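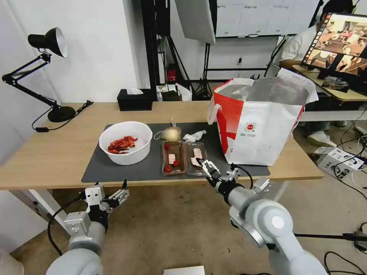 How far ahead can you pack the food for a crayfish lunch?
The night before is fine for the tomatoes, bread and anything in a jar. Leave the crayfish and the sliced things until the morning, keep them in the coldest part of the fridge, and put them in the bag last.

Crayfish lunch at Iletti: the gallery

Every February we do a crayfish lunch down at Iletti, and every February I say I'll write up how the food gets sorted. This year I finally have! It's a small page, mostly for the people who asked after the last one, and for anybody who likes looking at food before it gets eaten (I can't be the only one).

The photo at the top is my favourite kind, from the sorting-out stage. Bright red crayfish in a round white bowl, cherry tomatoes in a clear tray, and the big white bag with the red stripes standing by with its silvery lining showing. I love that red against the dark grey mat. You could put it on a tea towel and I'd buy the tea towel.

The notes go in the order we do things, with a few bits of colour from the day.

The crayfish
They go in a bowl with a bit of height to it, so they don't slide about when you carry it. We buy ours cooked from Keskin, the fish shop past the Utell turn-off, and they came to 85 dollars this year for the lot, lemons thrown in. Worth every cent. Get there before 11 if you can, as the queue goes out the door once the swimmers have finished.

The tomatoes
Cherry tomatoes travel beautifully in a shallow tray and terribly in a paper bag. Wash them, dry them properly on a towel, and don't salt them until you're sitting down. I've tried a fancy divided box and went straight back to plain clear trays, mainly so I can see what's in there without lifting every lid in the bag.

The sliced things
Anything sliced gets a tray to itself, laid flat. If you stack the slices they stick, and then somebody's auntie ends up with four and somebody else gets a shred. A square of baking paper between layers is all right if you're really short of space.

Garlic and onion
Always whole, always bagged! Chop them on site with a little knife and a little board. We learned this the year the sponge cake tasted of onion, and I still hear about it. My standard garlic butter is 2 cloves to a good slab of butter, with lemon and whatever parsley the snails have left me.

The bag
An insulated bag with a wide top is a joy. Ice bricks in the bottom, a folded tea towel over them, then the flat trays, then the bowl with a plate on top as a lid. Bread rides separately, up front with the driver, who is allowed to eat the crusty end - that's the fare.

The table at Iletti
We use the long one under the peppercorn trees, past the Zorton boat ramp. It gets shade until mid-afternoon and there's a tap close by for sticky hands. Bring newspaper for the shells, a wet cloth each, and a spare bucket. Lunch was called for 12.30 and I think we were all peeling by twenty past.

What was left
Half a lemon and some butter. There were 5 of us on the last few crayfish and it got quite competitive, in a friendly way, with a lot of pointing at other people's plates.

If you have a better sauce than garlic butter, please send it in. I've had one vote for mango and chilli already and I'm very keen to try it. Next year's list will go up on this same page once the crayfish are back in the shop.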